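**Hand-held units: slow finger closure and the pad adhesive notice**

Users of the hand-held grippers should read this before the next round of home sessions. Two faults were logged this month, and one of them has a safety side.

The first is slow closure on the left finger. Edit Hajdu found it while reviewing logs from a packing session: the operator squeezed the trigger, the right finger followed as expected, and the left one lagged by up to 300 milliseconds. With a soft item the lag passes unnoticed. With a rigid container the right pad touches first, pushes the object sideways, and the recorded grip width no longer matches the object. Of 1,276 grasps in the batch, those on rigid objects have been set aside until the width data can be checked against the video.

The cause was a pivot pin that had worked its way out of its seat and was rubbing on the inner face of the linkage. Tiburcio Camacho stripped the unit at the Drellar bench and found a bright wear mark on the pin and metal dust in the joint. The retaining clip was present but had been fitted the wrong way round at the last service, in December. Units serviced in the same period are being recalled in pairs so that no operator is left with one hand.

The second fault is the safety matter. A pad came off its fingertip during a grasp and exposed the bare metal edge. The operator's free hand was close by, and she got a shallow cut on the thumb. Kinga Fekete traced the failure to pads glued without the primer step. The adhesive peels cleanly from the fingertip, and the pad looks sound until it shears.

Until further notice:

- Pull each pad sideways by hand before a session. Any movement means the unit goes back.
- Open and close the fingers ten times with nothing between them and watch for one side trailing.
- Keep the free hand behind the housings while the fingers are closing.
- Do not reglue pads at home. 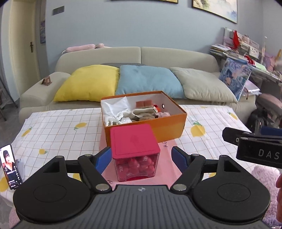

*Blue pads open on either side of a lidded container during a tabletop task.*

Rigid, square-sided containers of this type are the ones to watch for sideways push. If the object shifts before both pads are in contact, stop and note the time in the session log.

Replacement pins and clips are on order from Hegedűs. Dorottya Vincze is keeping the recall list; send her the unit number and the date of its last service.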